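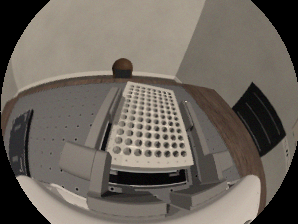

Plate handling, part 4: simulation before hardware

21/09/2020

The last post ended with the gripper fingers on order and the arm bolted to the bench in the back of the workshop. The fingers are still on order, so this month went into the simulator.

The model is a 96-well plate, the arm, the two-finger gripper and the bench top with its hole grid. I built the bench from my own measurements and added the wooden edging afterward, mostly to have something brown to judge distances against in the wrist view. The room is two white walls and a floor. Lighting is one source with shadows on. Turning shadows off makes the wells disappear into the plate, and then the vision code has nothing to find.

The wrist camera uses a fisheye model. I started with a plain pinhole and lost the fingers at the bottom of the view whenever the plate was visible. With the wide lens both fit, but straight lines bend and the far wells come out very small. The detector was written for flat images. It handled the near rows and then guessed.

Two fixes, in the order I tried them:

Undistort the whole image first, then detect. Works, but the far end of the plate turns to mush after resampling.

Detect well centers in the raw image and undistort only the points. Faster, and the far rows hold up better. This is what I kept.

With the second method I ran 2,286 simulated approaches overnight, with the plate position and angle randomized inside the holder tolerance. Failures came to 93. I went through them by hand. Most were the same fault: the detector locked on one row off, so the grid fit was good and the answer was wrong by one well pitch. Adding the plate outline to the fit removed all but 11. The remaining ones are all at the extreme of the angle range, where the left finger covers a corner of the plate. I have narrowed the range for now and left a note in the config.

Contact is the weak part. The default friction on the fingers was high enough to lift the plate by one edge, which I do not believe. I dropped it until the plate slipped, then raised it a little. That is a guess and will stay one until I can pull on a real plate with a spring scale.

Software notes for anyone following along. The trajectory code is still Oter, unchanged from part 3. The camera model is in the repo under Polholm, along with the point undistortion. The Droltex driver board is not simulated at all; commands go in and the joints move with a fixed delay of 6 ms. The real board will have jitter and I have not measured it.

Still to do:

Measure the finger pads when they arrive and fix the mesh.
Log board timing over a full pick and place.
Redo the holder with a chamfer on the long sides.
Rerun the full batch with the wider angle range.

The fingers are due in October. Part 5 will cover mounting them and the first slow moves with an empty plate.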